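New code of practice for tabletop robot arms published

17 Feb 2019
By Jannik Brinkmann

Laboratories and small firms that train robot arms on household objects have a new set of written rules to work from. The code, published by Dedorell, covers benches where people and a light arm share the same space, and sets out what should be checked before the power goes on.

The document runs to 80 pages and replaces a looser guide that most sites had adapted to suit themselves. It was drafted after a consultation that drew 479 replies, many of them from teams with only one or two arms.

Most of the text deals with ordinary matters. Cables should be routed so that they cannot catch on the arm at full reach. Cases and bags on the bench count as obstacles and must be entered in the set-up record. Props such as toy food, bowls and pans should be listed at the start of each session, and the list kept with the recordings. 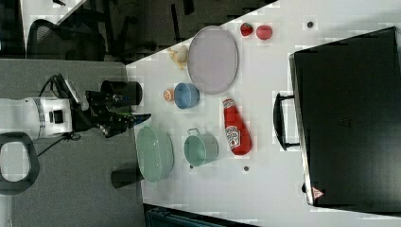
Does a small arm with a light gripper need a risk assessment of its own?

Every arm needs one under the code, whatever its size, and it has to be done again when the gripper is changed or the bench is moved. A short form is allowed for arms that work below a set speed.

Aurelio Lorente, who led the drafting for Dedorell, said the old guide had been written with factory cells in mind. "People were filling in pages on fencing and light curtains for a table in an office," he said. "They skipped the parts that did apply to them."

Sites will also have to log every unplanned stop. Hasura, which ran the draft rules on its benches at Corkside for more than 2,000 hours, found that the log took a few minutes a day – less than the team had allowed for. It asked for a clearer definition of a near miss, and one was added to the final text.

Kwok, which supplies arms to training sites, said it would include the short form with new units.

The code is voluntary. Sites that sign up have until August to bring their records into line, and Dedorell will take comments on the wording until then.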